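Out and about: an afternoon at the Brasteck open day

I'd been promising to go and see what they get up to at Brasteck for so long that Tove Ketilsson had stopped inviting me and started simply telling me the time. So in January, with my good coat on and a bag of cheese scones for the team, I got the bus out to the Flaton Road units and signed in at the desk. Doors opened at two and they were already busy.

The main event was the simulator, up on the big wall in the back room.

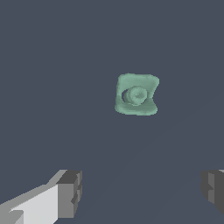
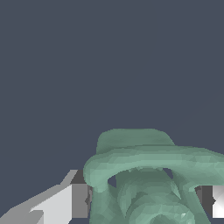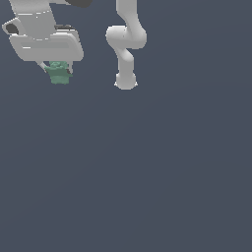

I should say that I went along expecting metal. I had pictured a big arm swinging about behind a fence with a yellow light on top, and there is one of those (they call it Bassi, and I'll get to it), but most of what the team does all day happens on a computer. Tove sat us down on folding chairs and explained that every job gets practised in the simulator before a real arm is allowed anywhere near it. The knobbly pale green thing was the star of the afternoon. It has a rounded button sort of part in the middle and a thick curved band, and people kept calling out what they thought it was. Teapot, said one man. Part of a tap, said somebody else. Tove wouldn't tell us! She said the shape was picked because it's awkward to hold, with hardly a flat side on it, and that if you can plan a grip for something like that then a cardboard box is a day off.

What got me was how different it looks depending on where you're watching from. With the grey fingers down at the bottom of the view and the green thing out ahead of them, it seems a tiny speck of a thing, miles off. Then you get the view right up close, with a finger on either side, and it's enormous, all curves and gaps. And from further back, with the white arm in view and the piece held between two skinny fingers, it looks like something you'd lose down the back of the sofa. I asked which was the true size and Tshepo Modise, who was doing the driving, said he tends to trust the numbers and not his eyes. He has been at it three years, so I'll take his word for it.

They let us have a go after that. You get a controller a bit like my grandson's games one, and you steer the fingers in, close them, and lift. I was hopeless. My first try went past the thing altogether and my second knocked it clean away, and a girl of nine or so who had gone before me was kind enough to offer tips. "Go slower than you think," she told me, which is more or less what Tshepo had said, only he'd taken longer over it. I got it on my fifth attempt and there was a small round of applause, mostly from the scone eaters.

There was a scoreboard by the door with everybody's names on. A very quiet chap called Anatole Poulain came top by a mile, and I later found out he mends clocks, so I felt a little better about my own place on the list.

Then we went through to see Bassi. You stand behind a painted line and wear plastic glasses over your own glasses, and somebody from the workshop talks you through it over a headset microphone that crackles. Bassi was moving little bags of washers from one tray to another, very smoothly, with a soft whirr I found rather soothing. It's rated for 800 bags an hour. They had it going a good deal slower than that for us so that we could follow, and even then I kept losing my place. Albane Marty, who looks after the safety side, showed us the mat that stops everything if you step on it, and let the children jump on it in turns. I'd have liked a jump myself but the queue was long.

I did ask the question I expect plenty of you would have asked, about jobs. Albane gave me a straight answer, I thought. The bag work used to be done by agency staff on nights and they could never fill the shifts. Two of the packers who wanted to stay have been retrained to set the machines up, and one was there in a Brasteck fleece looking pleased to be asked about it. Whether it goes that way everywhere I couldn't tell you, and she didn't claim it does.

Tea was in the canteen, with a slide show about Punton, their new project, which is to do with sorting fruit. I'm afraid I missed most of it as I'd got talking to Žofie Oravec from the allotments, and we had a lot to catch up on (her daughter is moving to Leeds, and the shed roof is finally done).

If you fancy it yourself, they're running another afternoon in the spring, free, with the simulator out again. Flat shoes, please, and no open-toed sandals in the workshop. Ring the front desk to put your name down, as the back room only takes so many chairs. The 1460 bus ticket people were going on about is the day saver, £14.60 for a family, and it gets you there and home again with change of bus at the market.

Scone recipe on page four, by request.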